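Recording Hand-Held Gripper Demonstrations at Home Sites

Nastix Data Collection Handbook, Part 7

Purpose

Operators assigned to home sites should follow this procedure when recording tabletop demonstrations with the hand-held gripper. It applies to all sorting and tray-loading tasks in the Dufour set. Tasks involving liquids, heat or sharp items are covered in a separate part and must not be recorded under this one.

Before you begin

Read the task card in full. Each card states the objects required, the target (tray, box or shelf) and the instruction that will be attached to the recording.

Lay the cloth flat and smooth out any folds. Place the target first, then the objects. Household furniture and belongings in the background should be left as they are, but papers showing names or addresses must be removed from the room or turned face down. Residents should be told when recording starts and asked to keep clear of the table.

Wipe the finger pads and open and close the jaws fully several times. If either jaw sticks, do not record. Report the fault to the site lead and use the spare unit.

Recording a demonstration

1. Hold the gripper above the near side of the table with the jaws open. Start the recording and keep still for 2 seconds.

2. Approach the object named on the card at a steady pace. Avoid sweeping movements, which blur the view and make the position of the gripper hard to recover afterwards.

3. Close the jaws on the widest firm part of the object. Soft toys and rubber figures should be held by the body. Strings, loops and tags are not to be used as grasp points unless the card asks for it.

4. Lift clear of neighbouring objects, carry to the target and lower until the object is supported. Open the jaws before moving away.

5. Return to the starting position and stop the recording.

A single demonstration should last no longer than 12 seconds. If an object is dropped, complete the attempt where it is safe to do so and mark it "recovered". Do not delete it.

Changing the layout

Rearrange the objects after every demonstration. Vary spacing and direction, and include layouts in which items lie on their sides or partly hide one another. A model trained only on tidy rows performs poorly in an ordinary home.
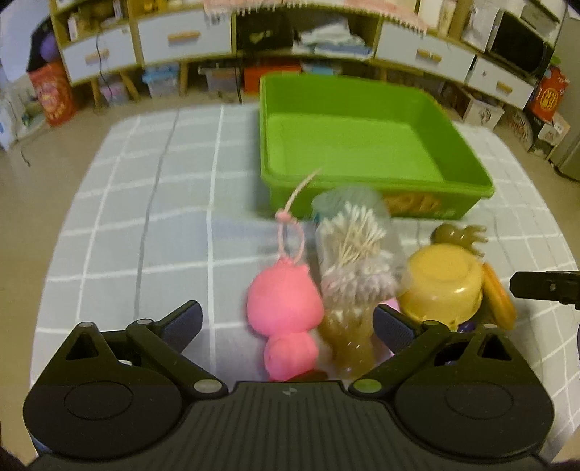

Tray-loading layout with mixed household items, jaws open over the pink rubber figure.

A full session consists of 76 accepted demonstrations. Short sessions may be submitted with a note giving the cause.

Submitting the session

Upload all recordings before leaving the site and check that the number received matches the session sheet. Sheets should be sent to Dalva Honorato, who reviews home-site sessions for Nastix. Rejected recordings will be listed by task card and must be repeated at the next visit.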